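Home | News | Tutorials | Downloads | Forum | Contact

Dernlow 2 drops the paid toolbox, adds Python export

April 8, 2023
By Nazanin Sharifi

Quick one today. Dernlow, the free signal processing package a lot of you use for filter homework and link simulations, is out in version 2. Big change: the channel models that used to sit in a paid add-on are now in the main download. No license key, no trial period.

Also new, you can build a simulation in the block editor and export it as a plain Python script. Export covers the modulators, the noise sources and most of the filters. Adaptive equalizers not yet. Tatu Were, who maintains the export code, says those are next on the list, no date given.

Speed is better too. I ran a QPSK link over a Rayleigh channel, 1,000 frames at each of 10 SNR points, and it finished before my coffee did. The old version used to lock up the plot window on the same job. Curves matched theory down to the low error rates, where you need more frames anyway.
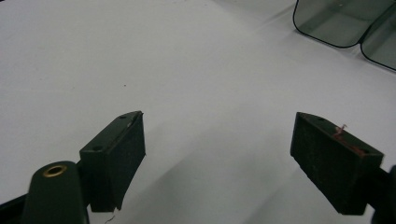
A few things to watch. Old project files open fine but the random seed is handled diferently now, so your numbers won't match old runs bit for bit. Set the seed by hand if you need to compare. The FFT block now scales by default, and that will trip up anyone with a correction factor already in thier script. There's a checkbox for it under block settings.

Fixed point support is still thin. If you need that, Holtora is probably the better pick for now, though it's slower and the docs are a mess.

Installers for Windows and Linux are up. Mac build to follow later in April. Source is on the project page, same license as before. Will post a longer walkthrough with the BER script once I've cleaned it up.

Recent posts
- Reading Rotich capture files in Python
- Pulse shaping: picking a roll-off factor
- Lostus plotting library, first look
- Why your FFT peak is in the wrong bin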